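My phone case picks up fluff like a magnet, so it gets a bath every couple of weeks. Two drops of dish soap in lukewarm water, then an old toothbrush for the little speaker holes and the camera openings!
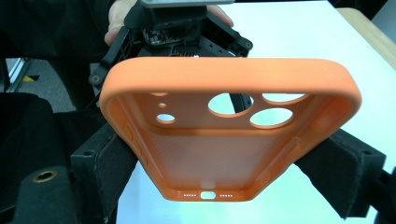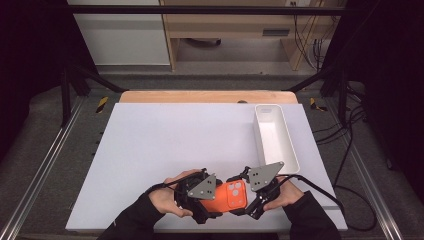
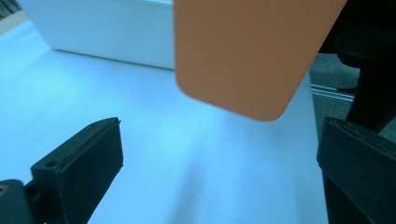
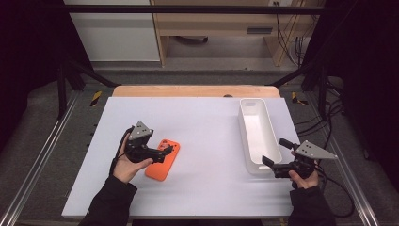
Skovden, February

Let the case dry flat before the phone goes back in (I give mine 2 hours). A shallow tray nearby is handy for the phone, and for the SIM pin I'm forever losing.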